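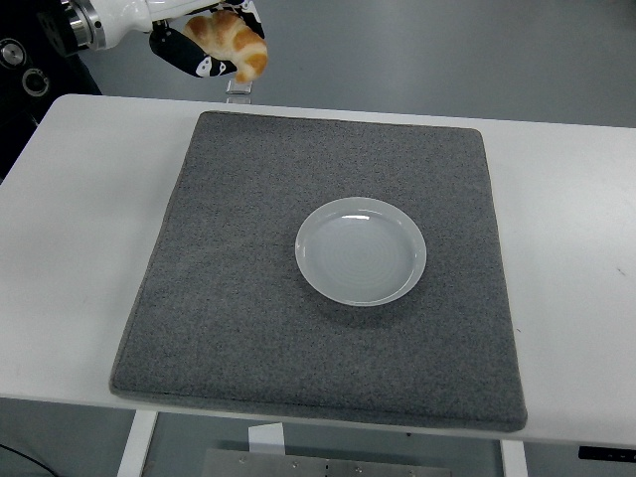
The woman who has made 5 croissants a day for 6 years (and still throws some away)

Home | Baking | Interviews | Out and About | Contact

January in Bimbridge is a good time to be indoors with somebody who bakes. I went round at four in the afternoon, which I'd been told was the quiet bit of the day, and was handed a tea towel before I'd got my coat off.

She runs Foley, the little bakery behind the old post office, and she doesn't want her name in this. "Put the shop in," she said. "Everyone calls me Foley anyway, and I've stopped correcting them." So, Foley it is!

I'd asked if we could talk about croissants and only croissants, as I've had four goes at them at home and every one came out like a bread roll with ideas. She wanted to know what butter I'd used. I told her. There was a bit of a silence.

"It's too soft, that one. By the third fold you've got butter in the dough and not between it, and then you're making brioche, badly." She said it quite kindly. Her own comes in slabs from a wholesaler called Vallari, and she bashes it flat with a rolling pin while it's still cold enough to hurt your fingers.

We got on to shape next. I like mine curved, with the ends brought round, and I like to be able to see the ridges where each layer steps over the next. She's with me on the ridges. The curve she can take or leave. "My mum only ever bought curved ones, so that's what I sell. People come in and say the straight ones are the proper ones. Fine, go and buy a straight one!"

And the colour? Here she got properly animated (the tea towel came off her shoulder and was waved about). She wants a golden orange on top with a good shine to it, and a paler cream in the dips where the egg wash hasn't got to. "If it's brown all over you've painted it like a fence. Brush along the top and leave the cut edges alone. Egg glues the layers shut."

She does two coats, one when they're shaped and one just before the oven, with a pinch of salt in the egg to thin it. I had been doing one very thick coat, so that's me told.

The oven is a Zevix, second-hand, and it runs hot at the back. She turns the trays halfway through and won't let anyone else do it. "I had a lad on Saturdays... well, he wasn't here long."

I asked how she looks at one when it's done, and she said she looks at the underneath first. A pale bottom goes back in. Then she picks it up, and if it feels heavy for its size it goes in the bin or home with her, depending on her mood. The five she makes for herself every morning before the shop batch are there to be pulled apart, and she still gets cross with at least one of them.

I asked about eating them, too. No jam, she says, and never the microwave. Yesterday's get a few minutes in a hot oven, straight on the shelf. I confessed to cutting mine in half and toasting them, and she put the kettle on again without answering.

I came away with a paper bag, a bit of folded dough to practise on and strict orders about the butter. Attempt number five is in the fridge as I type.

Share this 24 | 6 comments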